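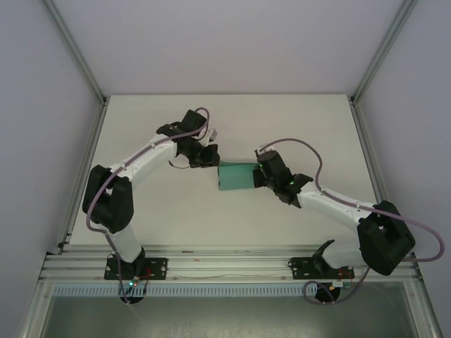
Who Throws Away a Good Shirt? A Clothing Swap Diary

Danica Todorova
Final project report, Consumer Choices elective
10 January 2022

I'll start with my closet, because that's where my project started. In November I pulled every single thing out of it and put it on my bed, and the pile was high enough that my cat went and sat behind it. I'd told my class I didn't own many clothes. I own a lot of clothes! I just wear the same gray sweater.

The assignment was to pick something we buy without thinking and follow it for a while. Most people in my section picked food or coffee. I picked clothes, partly because of the pile and partly because my town, Waderthorpe, has a clothing swap twice a year that I had walked past my whole life and never gone into. My plan was to write down what I wore for 36 days, take whatever I hadn't touched to the swap, and talk to people there about why they were getting rid of things.

The wearing diary

I kept the diary on my phone, which was a mistake, and then in a notebook, which was better. Every night I wrote down what I had on and whether I'd wanted to wear it or just grabbed it. The first week was boring. Sweater, jeans, sweater, jeans, the nice black pants for my cousin's recital, sweater.

By the second week I noticed I was dressing for the diary. I'd reach for the gray sweater, think about having to write it down again, and put on something else. My teacher says this happens in real studies too, that people act differently when they know they're being watched, and I guess it still counts when the person watching you is also you. I didn't throw out those days, but I put a star next to them.

I had 90 pieces in the closet, not counting socks and underwear (I refuse to count socks). By the last night of the diary there were two dresses, a whole row of T-shirts and almost every skirt I own that hadn't moved. One of the dresses still had the tag on. I remember buying it, too. It was the end of summer, I was in a great mood, and it was on the rack closest to the register.

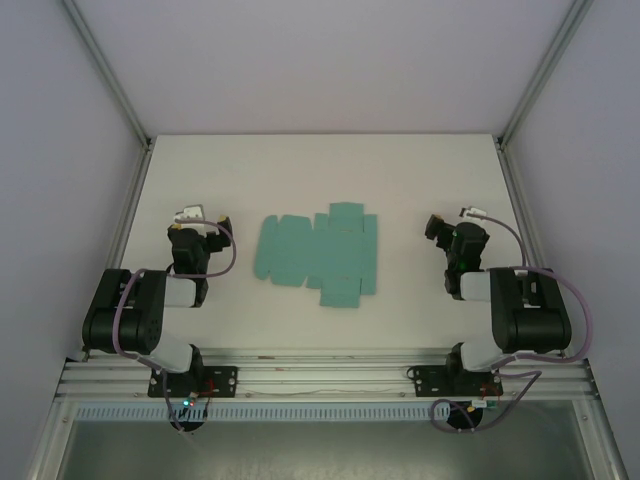

The part I found hardest was deciding what "never wear" means. I have a green raincoat that I didn't wear once during the diary, but it didn't really rain, so is that fair? And there's a jacket of my grandmother's that doesn't fit me in the shoulders and never will, and it isn't going anywhere. In the end I made a "keep anyway" pile and allowed myself to put things in it without arguing. It got bigger than I'd like to admit in a graded report.

Going to the swap

The swap is in the big room over the library. You bring your bag to the front table, somebody goes through it for stains and broken zippers, and you get a paper ticket for each thing they take. Then you spend the tickets. A coat costs the same as a tank top, so the coats are gone in minutes and there's a bit of elbowing, all very polite.

The woman running the front table was Wanda, and I ended up standing next to her for most of the afternoon because she was so good to listen to. She has been doing the swap since it was a few racks in a church hall. She told me that people apologize to her when they hand over their bags. They say they've lost weight or gained weight, or that it was a gift, or that they don't know what they were thinking. She said she doesn't ask, they just tell her!

I asked what comes in the most and she said work clothes, meaning button-down shirts, blazers and stiff skirts. A lot of people stopped going to an office and then had a rod full of things they didn't need and sort of resented. I hadn't thought of that at all. My questions were all about fashion and trends, and half the people I talked to just had a different life than they did when they bought the stuff.

I talked to as many people as would let me. Abella, who is in her first year of nursing school, brought in nearly everything she wore in high school because she's in scrubs all day and sleeps the rest of the time. An older man had his late brother's suits over his arm. He didn't want any tickets for them, and I didn't write down much of what he said because it didn't feel right to.

There's also a board by the door where the helpers keep a running total of everything that has gone back out on somebody else's hanger. It said 1444 when I left. I took the same number of tickets as everyone else and came home with a corduroy shirt and a belt. 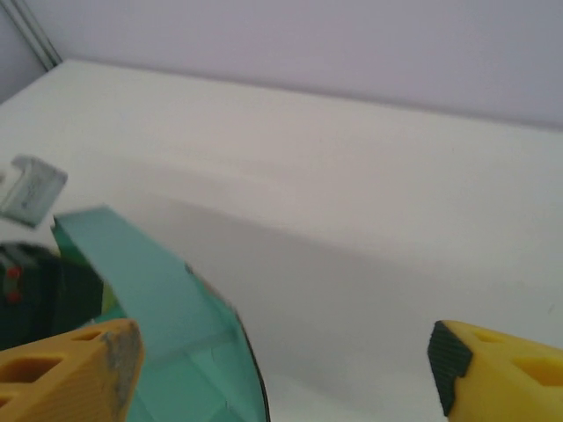 What the stores said

I wanted to compare the swap with buying secondhand for money, so I went to Bandora, the resale shop on the main street. They were nice but busy. The manager said they turn down most of what people bring in, and that the brand matters less than whether the fabric has gone fuzzy. She rubbed the cuff of my sweater between her fingers while she was explaining this, and I could tell the sweater had failed.

I'd packed a small bag of my leftovers to see what they'd offer. They took the dress with the tag on it and one skirt. The money came to less than I'd paid for the dress alone, which stung a little, but I'd also had it hanging there doing nothing, and it's strange how I didn't mind losing the money until somebody handed me a part of it back.
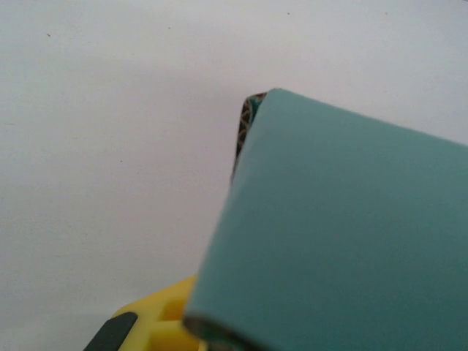
The rest of that bag went home with me and sat by the front door. My mom moved it twice. I finally dropped it at the donation bin behind the grocery store, and I should say that I don't know what happens to clothes after the bin. I tried to find out and got three different answers from three different people, so I left it out of my findings.

Things I'd do differently

I should have talked to people before the swap as well as during it. Once they're in the room they've already made up their minds, and the people who couldn't let anything go were at home, where I wasn't asking them questions. I'd also keep the diary through a change of season. Mine ended just as it got properly cold, and I bet the raincoat and the skirts would look different in spring.

And I'd write my questions out ahead of time. I had some in my head, but I got nervous and kept asking "so, um, do you like clothes?"

Thank you to Wanda for letting me stand in the way, and to my mom for not putting the bag in her car without asking. The full diary is in the appendix, stars included. I wore the corduroy shirt to my presentation, with the gray sweater over it.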